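"돌아갈 집이 있다는 말을 함부로 하지 않게 됐어요"

홍수 뒤의 긴 시간을 함께하는 구호단체 트레트스테드, 크사베리 라스코프스카 현장 조정관 인터뷰

2022년 12월

약속한 시각보다 조금 일찍 도착했는데도 크사베리 라스코프스카 씨는 벌써 주전자를 올려놓고 있었다. 멀리서 왔으니 뭐라도 먼저 마시라며 잔을 내밀고는, 정작 본인은 전화 두 통을 연달아 받느라 한참 뒤에야 자리에 앉았다. 트레트스테드에서 일한 지 올해로 6년째다. 지난 11월 보일레 강이 넘쳐 하류 마을 랄리츠가 잠긴 뒤로는 사무실보다 마을 회관에서 보낸 날이 훨씬 많았다고 한다.

랄리츠에서 물에 잠긴 집은 모두 226가구였다. 그중 상당수가 아직 친척 집이나 임시 숙소에 머물고 있다. 물이 빠진 지는 꽤 되었지만, 라스코프스카 씨의 말로는 정작 힘든 일은 물이 빠진 다음에 시작된다.

"처음 며칠은 다들 와 주세요. 담요도 오고 생수도 오고, 방송국 차도 오고요. 정말 고마운 일이지요. 그런데 셋째 주쯤 되면 길이 조용해져요. 벽은 여전히 젖어 있고, 보험 서류는 어디부터 써야 할지 모르겠고, 아이는 학교에 가야 하는데 신발이 없고…… 저희는 그 조용해진 길에 남아 있으려고 있는 사람들이에요."

트레트스테드가 랄리츠에서 하는 일은 크게 눈에 띄지 않는다. 제습기를 집집마다 돌려 가며 빌려주고, 피해 신고서를 같이 쓰고, 약이 떨어진 어르신을 모시고 보건소에 다녀온다. 이번에는 현금 지원을 처음으로 도입했다. 물품 대신 정해진 금액을 가구별로 전달하고, 어디에 쓸지는 가족이 정하는 방식이다. 지금까지 신청서 258건을 받았다고 한다. 잠긴 집보다 신청이 많은 까닭을 물었더니 라스코프스카 씨가 웃으며 손을 내저었다.

"한 지붕 밑에 두 살림이 사는 집이 꽤 있거든요. 할머니는 아래층, 손주네는 위층, 이렇게요. 부엌도 따로, 장부도 따로예요. 책상에 앉아서 주소만 보면 절대 모르지요. 처음에 저희 양식에는 주소 하나에 신청 하나만 넣을 수 있게 되어 있었어요. 첫날 오전에 바로 고쳤습니다. 그날 줄 서 계시던 분들께는 지금도 죄송해요."

현금을 주면 엉뚱한 데 쓰지 않겠느냐는 걱정도 적지 않았다고 한다. 이 질문은 워낙 많이 받아서인지, 라스코프스카 씨는 차를 한 모금 마시고 천천히 말을 골랐다.

"글쎄요, 엉뚱하다는 게 뭘까요. 어떤 분은 그 돈으로 제일 먼저 커튼을 사셨어요. 바닥재도 아직 못 깔았는데요. 저도 속으로는 왜 커튼일까 했지요. 나중에 말씀하시더라고요, 밤에 밖에서 집 안이 훤히 들여다보이는데 가구가 하나도 없으니 잠이 안 온다고. 그 얘기를 듣고 나서는 영수증을 볼 때 마음이 좀 달라졌어요."

이야기는 자연스럽게 마음의 문제로 넘어갔다. 랄리츠에는 비 소리만 들리면 짐을 싸는 사람이 아직 있다. 트레트스테드는 매주 두 번 회관에서 차 모임을 여는데, 일부러 상담이라는 이름을 붙이지 않았다. 상담이라고 써 붙였을 때는 오는 이가 드물었고, 그냥 차 모임이라고 하니 의자가 모자랐다. 와서 말을 하지 않아도 되고, 뜨개질감만 들고 왔다 가도 된다. 그렇게 몇 주를 말없이 앉아 있다가 어느 날 불쑥 그날 밤 이야기를 꺼내는 분도 있다고 한다.

"저희가 무슨 대단한 걸 해 드리는 건 아니에요. 과자 접시를 채우고, 문을 제때 열고, 지난주에 하신 말씀을 기억하는 정도지요. 그런데 이게 은근히 어려워요. 저는 이름을 잘 못 외우는 편이라 집에 가면 꼭 적어 놓습니다. 개 이름까지요. 개 이름을 기억하면 그렇게들 좋아하세요."

상류 쪽 클레드스테드와의 관계도 물었다. 클레드스테드는 이번에 피해를 비껴갔고, 그 때문에 랄리츠 주민들 사이에서는 서운한 말이 오가기도 했다. 수문을 언제 열었느냐를 두고 두 마을의 기억이 서로 달랐다. 라스코프스카 씨는 그 문제는 조사하는 분들이 밝힐 일이라며 말을 아꼈다. 다만 클레드스테드의 제빵소에서 한 달 가까이 아침마다 빵을 보내왔다는 이야기는 꼭 써 달라고 했다. 누가 시킨 일도 아니고, 따로 알린 적도 없다고 한다. 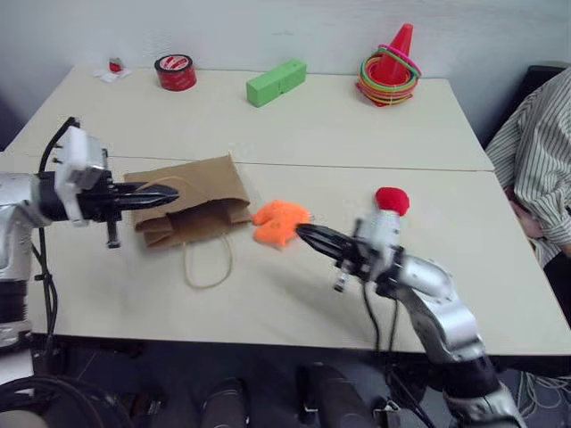

포빌라스 림쿠테 씨는 생각이 조금 달랐다. 빵은 고맙게 먹었지만 두 마을이 함께 쓰는 경보 체계가 없는 한 다음 홍수 때도 똑같은 일이 벌어질 것이라고 했다. 그날 밤 랄리츠에서는 사이렌보다 물이 먼저 왔고, 자기는 옆집 문을 두드리며 다니느라 정작 제집 서류 상자는 하나도 건지지 못했다는 것이다. 구호단체가 이런 말을 행정에 더 세게 전해 주면 좋겠다고도 했다.

이 말을 전하자 라스코프스카 씨는 한참 고개를 끄덕였다.

"맞는 말씀이에요. 저희가 그 부분에서 조심스러웠던 게 사실입니다. 어느 편도 들지 않아야 양쪽 마을 문을 다 두드릴 수 있으니까요. 하지만 경보를 제때 울리자는 건 편을 드는 일이 아니지요. 봄이 오기 전에 두 마을이 같이 대피 연습을 하자고 제안서를 냈어요. 연락망도 새로 짜고요. 전화가 안 되는 집은 누가 가서 두드릴지, 그것까지 정해 두려고 합니다."

겨울 계획은 이미 빼곡했다. 난로를 새로 놓은 집은 환기를 점검해야 하고, 임시 숙소의 계약이 끝나는 가족들에게는 다음 거처를 찾아 주어야 한다. 학교에 다니는 아이들의 통학 차편도 연장해야 하는데, 예산이 봄까지 버틸지는 아직 모른다고 했다. 숫자 이야기를 할 때는 목소리가 조금 작아졌다가, 회관 부엌에 드디어 새 오븐이 들어온다는 대목에서 다시 커졌다.

가장 기억에 남는 순간을 물었더니 뜻밖에도 실수담이 나왔다. 처음 랄리츠에 갔을 때 한 어르신께 곧 댁으로 돌아가실 수 있을 거라고 위로를 건넸는데, 그 집은 며칠 뒤 철거 판정을 받았다고 한다.

"그 뒤로는 돌아갈 집이 있다는 말을 함부로 하지 않게 됐어요. 대신 여쭤봐요, 지금 제일 급한 게 뭐냐고. 그러면 대개는 아주 작은 걸 말씀하세요. 손톱깎이요, 돋보기요, 이런 것들. 그 어르신은 지금 따님 댁에 계시는데 차 모임에는 버스를 갈아타고 꼭 오십니다. 제 잔소리를 들으러 오신대요."

인터뷰가 끝났는데도 라스코프스카 씨는 한참을 더 이야기했다. 겨울 장화는 큰 치수가 늘 모자란다는 것, 아이 옷은 이제 충분하다는 것, 그리고 회관에 오려면 다리 쪽 길보다 교회 뒷길이 덜 미끄럽다는 것까지. 차 모임은 연말에도 쉬지 않으며, 랄리츠 주민이 아니어도 들를 수 있다.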